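The cord is always the first thing to go

Hullero, a little after nine in the morning. Shop's not open yet but Mizanur Munasinghe is already untangling. Dozens of handset cords in a fruit crate, cream, red, avocado, one that used to be white. He fixes old desk phones. Has done for years, on and off, and lately more on.

People want them back. Not for calls so much, he says, for the feel of the thing. Weight in the hand. A bell that is a bell. He sold 59 in August alone, mostly to buyers who never lived with one growing up. One woman wanted it for her kitchen wall and asked him where you charge it.

The insides hold up. Dirt, a bent contact, a spring. But the cords go stiff and sticky, and somebody in every house stretched theirs round a door frame for teenage privacy. Once the coil relaxes it stays relaxed. You can wind it backward on a dowel and warm it with a hair dryer and that helps a bit, for a while. He charges nothing for this and doesnt promise anything.

New ones come from Cidar, a small outfit in Pavliuk that winds them to order. Pranab Cassim runs the winding room. Loud in there. Minimum run is 200 in one color, so Munasinghe splits his orders with a shop in Fevham, and the two of them argue over the shade of green every time. Still arguing when I left. Cassim says almost 1,000 a month go out the door now, and the machine operator wants a second machine.

Color matching is the hard part – old plastic yellows and the customer wants it to match the yellow, not the original. Cassim keeps a drawer of 282 snipped samples, taped to cards, some of the tape older then his staff.

Coiled cord is a simple idea and a good one. It reaches when you pull and tidies itself up when you stop. Phones only made it famous. Look at the black one looping along the tan tabletop in the picture, plugged into the back of a white base, and it could be off any desk set in Munasinghe's crate. He'd want to know who wound it. Then he'd want a spare.
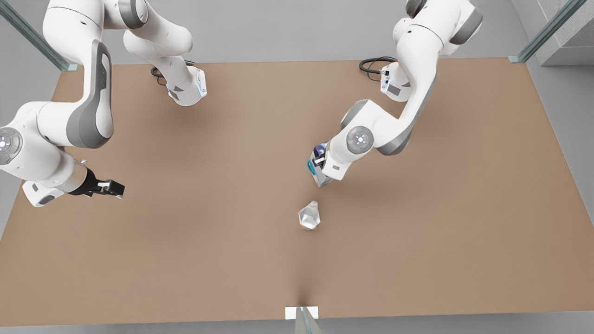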